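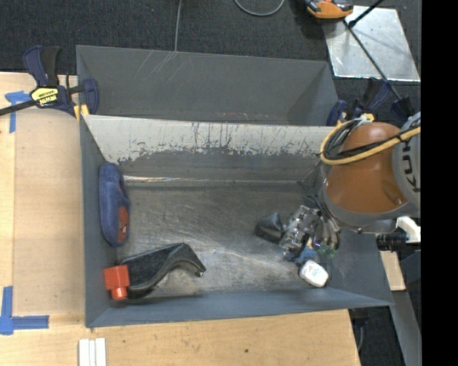
The gripper at work among mixed objects in the metal test bin at Keltelthorpe.

Choosing a Hand for the Job
A test program at Keltelthorpe compares two grippers on the same arm, the same bin and the same clutter

The Keltelthorpe Center for Applied Handling has spent much of the past year on a question that its member companies ask more often than any other: which gripper should be bought for a bin of mixed goods? Suppliers publish payload, stroke and closing force. Very few publish what happens when a soft item lies against a wall and a small box sits beneath a plastic package. The Center's bin program was set up to supply that missing information under conditions that a warehouse manager would recognize.

The program is led by Mamta Rajput, who joined the Center after several years in parcel sorting. Her team tested two grippers. The first, supplied by Hulutex, has slender metal fingers that close in parallel and can reach down between objects that are nearly touching. The second, from Trulley, combines a suction cup with a pair of short, wide fingers. Both were mounted in turn on the same arm, and both were driven by a controller from Leckie, so that differences in the results could be traced to the hand itself.

"Members come to us with a catalog open at two pages," Ms. Rajput said. "They would like us to point to one of them. We would prefer that they first tell us what is in the bin."

The bench

The work is carried out on a wooden table that has been in use at the Center through several earlier programs. A large gray metal bin stands on it, held by bar clamps at the two rear corners. The clamps matter more than a visitor might expect. During early trials the bin was held in place only by its own weight, and a finger that pushed against a wall could move it a short distance. Every grasp after that was aimed at a bin that was no longer where the controller believed it to be. Several days of data were set aside before the cause was found.

The metal is scuffed and scratched, and the team has chosen to keep it that way. A new bin was ordered and tried for one week. Its finish was even and dull, and the camera software performed better with it than with the old one. Bins in daily service do not stay new, however, and the worn one was returned to the table. Its floor has bright patches where reflections are strong, and these patches are among the more useful features of the test. A hand that depends on a clean depth reading will show its weakness there very quickly.

A camera fixed over the workspace records each attempt. The arm comes in from one side, with its cables looped loosely along the outside of its casing. Cable routing took longer to settle than any other part of the setup. A loop that is too short pulls on the wrist when the arm reaches the far corner, and one that is too long can cross the camera's view at the moment of contact.

The objects

Purchasing officers who visit the Center tend to ask about the objects before they ask about the robot. The set includes soft goods, rigid plastic pieces, small boxes and items in clear packaging. A load may place an elongated blue fabric item upright against the left wall, with a black plastic object of curved shape lying below it and a bright red plastic piece resting across one end. On the other side of the floor, a crumpled clear package may share a few inches with a dark faceted object, something small and blue, and a white box-like item with rounded corners.

Each kind of object was chosen to cause a particular difficulty. Fabric folds when it is pinched, and may slip out of the fingers as it straightens. Thin curved plastic can be gripped securely at the rim but tends to swing once lifted. Clear packaging is the hardest of all for the cameras, which may report the surface of the contents, the surface of the package or a point on the metal behind it. Small items that lie partly beneath others test the planning software as much as the hand.

Objects are poured in by hand from a carton and are not arranged afterward. The team considered placing them in fixed positions so that each gripper would face exactly the same task, and decided against it. Fixed positions reward a hand that happens to suit one layout. Poured loads vary, and more attempts are needed before the figures settle, but the figures are then of greater use to a member company.

What the trials found

The program logged 2,695 grasp attempts, shared between the two grippers over 13 weeks. An attempt was counted as good when the object left the bin, remained in the hand through a short sideways move and was released in the tray. An object that was lifted and then dropped back into the bin was recorded separately. Ms. Rajput regards those cases as the most instructive in the set, and each was reviewed on video by a member of the team.

The Hulutex fingers did well in tight clusters. Their narrow tips could enter a gap that the wider hand could not, and they were able to take hold of small boxes by their sides without disturbing the items next to them. They were also the better choice close to the walls. Their weak point was soft material. The fingers often closed on a fold of fabric that gave way during the lift, and raising the closing force helped only in part. At the highest setting, some of the lighter packaging was marked.

The Trulley hand gave nearly the opposite picture. Its suction cup lifted flat and smooth pieces quickly, and cycle times on those items were the shortest in the program. On crumpled packaging the cup often failed to seal, and the hand then had to switch to its fingers for a second try. The switch was reliable but slow. In the corners of the bin the body of the hand met the wall before the cup reached the object, and the planner was forced to leave those items until last or give them up.

Neither supplier was surprised by the findings. Hulutex has since provided fingertips in a softer compound, and these are now on the bench. Trulley has suggested a longer cup, which would improve reach in the corners at some cost in stiffness.

The part played by the controller

Members often assume that a gripper trial is a trial of the gripper alone. The Center's experience does not support that view. Midway through the program, the Leckie controller received a software update that changed the way the arm slowed as it neared the floor of the bin. Results for both hands improved, and the earlier attempts with each had to be marked as a separate group. The final report presents the two groups side by side and does not combine them.

Contact sensing proved to be of equal weight. A hand that stops when it touches the floor can work lower, and therefore closer to small items, than one that must keep a safe distance. The team set the stopping force by lowering the fingers onto bare metal many times and reading the load at the wrist. Too low a value caused the arm to halt whenever a cable shifted. Too high a value left fresh scratches on the floor of the bin — a cost the team was willing to bear on an old bin, though members with painted or lined bins may feel otherwise.

Advice to members

The Center does not recommend one product over another, and the report contains no overall score. It sets out the results by type of object and by position in the bin, so that a company can compare them with its own goods. A distributor of small boxed parts would read the tables very differently from a firm that handles clothing returns.

Ms. Rajput does offer some general guidance. Companies should run their own goods through any hand before signing an order, and should use a bin taken from the floor of their own building. They should ask the supplier how long a change of fingertips takes and who is expected to carry it out. They should also ask to see failed attempts. "A supplier who can show you a good collection of failures has been paying attention," she said.

The next phase will add a tool changer, allowing the arm to use both hands within a single load. The time spent changing tools will be charged against any gain, and early estimates suggest that the balance will be close. Work on the mount begins in June. Member companies wishing to submit goods for the second object set may do so through the Center's program office, in lots small enough to fit a single carton.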